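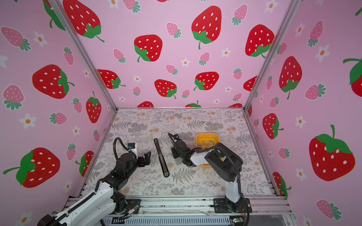

Gervasio Acuña wrote back after our last report that he could follow the money but not the players: he wanted to know who had signed, who hadn't, and what a signed agreement changed for someone who trains after work and plays on the weekend. He also asked for fewer tables. We've tried to answer him in this one.

**Stodton Women's Football – Player Agreements Project**
**Progress report to Vimus, May 28, 2024**

## Where things stand

The standard player agreement is in use at all four clubs in the Stodton competition. Before the grant, only Aravena had anything in writing, and that was a one-page letter covering match payments and the return of club gear. The other clubs worked on a handshake, with payments decided by whoever was coaching that year.

Most players on senior lists have now signed. The 13 who haven't are split between late arrivals to the competition, players waiting on advice from a parent or partner, and a small group at one club who object to the clause on playing elsewhere in the off-season. We think the objection is fair and we're rewriting the clause (see below).

No player has been left out of a side for not signing. That was a condition of the grant and the clubs have kept to it.

## What the agreement covers

The agreement runs for one season. It sets out the match payment, when it is paid, what happens to it if the player is injured, and who pays the gap on physio and scans. It also says how either side can end it. The earlier draft left this last part to "mutual consent", and the clubs' own people read that in different ways, so it now has a notice period and a contact person.

The injury section took the longest. Clubs wanted to stop payments from the first missed match, and players wanted them kept up for the season. The settled version keeps a player on her full match payment for the first part of an absence and on a reduced one after that, with a cap of $600 per injury. Smaller clubs told us they could budget for that figure. Aravena would have gone higher and is free to do so in a side letter.

Two clubs have already paid out under this section. Both payments were late. In each case the form went to the coach and sat there, and we've since changed the instructions so it goes straight to the club secretary.

## Clause on off-season football

The clause as written asks a player to get permission before joining any other team between seasons. It was meant to protect clubs from losing someone to an injury picked up in a competition they knew nothing about. Players read it as stopping them from earning money in months when the club pays them nothing, and on the wording they were right.

The new wording will ask only that a player tell her club in writing. If she is hurt playing elsewhere, the $600 cap doesn't apply and she relies on the other competition's cover. We sent this to the clubs this month. Three have agreed. The fourth wants it put to its next general meeting, in July.

## Advice for players

The grant pays for up to 75 hours of independent advice, so that a player can have someone other than the club go through the agreement with her. Take-up was slow at first. Players told us they didn't want to look as if they were starting a dispute. Bookings improved once they were moved off the club websites and made through us by text message.

The most common questions have been about tax on match payments, whether a visa holder can be paid, and what happens if a player falls pregnant during the season. The agreement is silent on pregnancy. It shouldn't be, and a draft section is with the adviser now.

## Records

Signed copies are kept in Darnex, which the competition already used for registrations. It does the job for storage. It doesn't handle variations well – a side letter has to be uploaded as a new agreement, and the old one then shows as expired. One player was wrongly listed as unregistered on a match day because of this. She was cleared to play before the start, but the club was upset and so was she. Until there's a fix, side letters are being kept in a separate folder and checked by hand.

## Spending

Spending is within budget. Legal drafting cost more than planned because of the injury section. Travel cost less, as most club meetings moved online over the wet weeks. We'd like to move the unspent travel money into the advice hours and ask for your approval to do that. No other changes are sought.

## Next

- Finish the off-season clause once the July meeting has voted
- Circulate the pregnancy section to players first, then to clubs
- Follow up the unsigned players individually, through the adviser and not through their coaches
- Get a written answer on how variations will be recorded in Darnex

The under-age sides have asked if they can use the agreement too. It wasn't written for players under 18 and we've told them to wait. If Vimus is interested in a junior version we can send a separate costing with the next report.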